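**Wooden bowl** — a round, open vessel made of wood, used for serving, holding fruit, or catching small things on a table. Shallow types are wider than they are deep and sit low.

## Form and finish

Most are turned on a lathe from one block. Rim and inside often differ in color, the inside usually darker from oil or stain. Polished interiors wipe clean easily but show scratches sooner. Shallow bowls suit dry goods, bread, keys. Not great for soup.

In the Karnmont area turners sold them in nested sets of 2 or 7, a habit recorded by Nives Ferraro in her survey of household woodware (76 workshops visited, most of them since closed).

A shallow bowl with a reddish-brown interior and lighter tan rim, on a pale dotted surface:

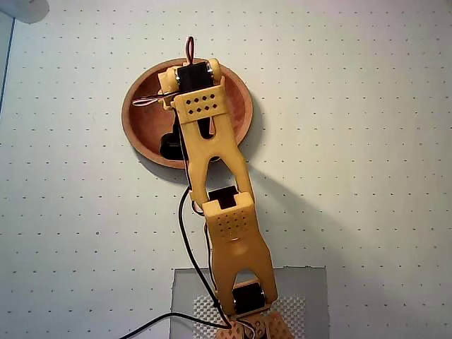
## Care

Hand wash, dry right away. No dishwasher, no long soaking. Food-safe oil when the wood looks dull — thin coat, left overnight, wiped off in the morning. Small cracks can be filled, but a split thru the base generaly means the bowl is kept for dry use only.

## See also

- Salad bowl
- Woodturning
- Jaltlow ware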